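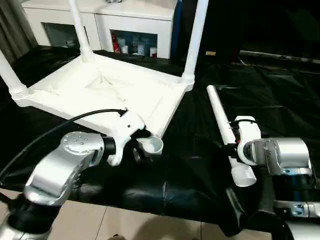

Wiping finishes for people who hate finishing
Monthly meeting talk, 2022-09-19. Speaker: Linnea Engebretsen

Open: who has a project at home right now that is built but not finished? Hands up. Wait for hands. Mine's up too. The hall bench, built in May, still bare.

Thank Zuweira for the slot and for bringing the lamp. Say that handouts are on the side table, take one, the product sheet is on the back.

What I'm covering — prep, first coat, waiting, the other coats, rags. Not covering spraying. Kofi Gbeho does spraying, ask him in the break. Not covering stain either or we will be here all night.

PREP

Most bad finishes are bad sanding. Say it slow. Finish makes scratches louder.

Sand with the grain for the last pass, by hand, even if you own a nice sander. Swirls from the sander hide on bare wood and pop the second oil goes on.

Don't skip grits. Don't keep going up forever either. Oak I stop fairly early. Too polished and the oil has nothing to get into.

End grain: one grit finer than the faces, or it drinks and goes dark. Pass round the walnut offcut, half done and half not. GET IT BACK this time.

Glue spots. Wipe whole piece with mineral spirits before you commit. Glue shows up pale. Scrape it, don't sand it, sanding just makes a dip. Trinidad's blanket chest story if there's time (ask her first, she may not want it told again).

LIGHT

Overhead shop lights are useless for checking a surface, they flatten everything. Turn them off. One lamp, set low, to one side, at the same height as the board. The old 500 watt halogen Zuweira brought is plenty but hot, keep it off the shavings. LED is fine.

Demo: Kofi on the light switch. Lamp on floor, tip the panel til the scratches show. Pass it along the front row.
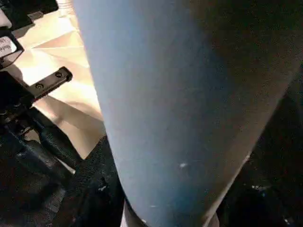
What you're looking for on a tabletop is change, one patch reading lighter or darker than its neighbor. Flat reads as one tone. Anything not flat breaks up. Look at the cream folded piece on the left, every crease gives you another shade, beige, tan, off-white. Then the blue next to it, rounded, so no hard lines at all, just bright on the left side and sliding down into near black on the right. Plane tracks look like the first one. A dished spot from too much sanding looks like the second, soft, easy to miss. Mark both with pencil, lightly, and fix before any oil comes near it.

Also walk round and look from the other end. I always find one more.

FIRST COAT

I use Gulluvia wiping oil. Used Gronus before that, fine too, bit slower for me. Nobody is paying me. Use what you can get locally and read the can, the can beats anything I say tonight.

Flood it. More than feels right. Keep it wet, move the puddles to the dry spots. Give it 30 minutes, then wipe off ALL of it. If you think you wiped it all, new rag, go again. Sticky tables are nearly always oil that got left sitting on top.

Undersides too. Especially undersides on a tabletop, same number of coats both faces. Ofori bench job — I did the top only, it cupped, I took it home and did it over. Don't dwell.

Check again before bed. Open-pored woods bleed back, little shiny beads. Wipe em off wet or you're scraping them dry.

WAITING

Overnight at least. Cold shop, longer. Smell test: if it still smells strong, it's not ready. Go do somthing else.

COATS AFTER THAT

Thin. Rub back lightly in between, gray pad, knock off the fuzz, vacuum, wipe. Total of 3 coats for a shelf, more for a table somebody eats at. Kitchen stuff, ask about the wax question here because Nasrin will ask it anyway. Short answer: wax looks good, doesn't stop water, easy to redo.

RAGS — DO NOT SKIP THIS

Oily rags can catch fire on their own. Balled up in a bin is the worst. Lay flat outside, single layer, til stiff. Or metal can with a lid, water in it. Not in the house, not in the truck. Repeat it at the end when people are putting coats on.

If running over, cut the wax bit, keep the rags.

QUESTIONS

Likely ones:
Can I put it over old varnish? No, strip or scuff and use varnish.
White rings? Usually in the finish, let it dry out, then rub back and one thin coat.
How long before I use the table? Almost 2 weeks on the Wurnemura table and I still put coasters out.

Next month is Nasrin Khosravi on drawer bottoms. Stack chairs. Take lamp back to Zuweira Sulemana's van, let it cool first. RAGS.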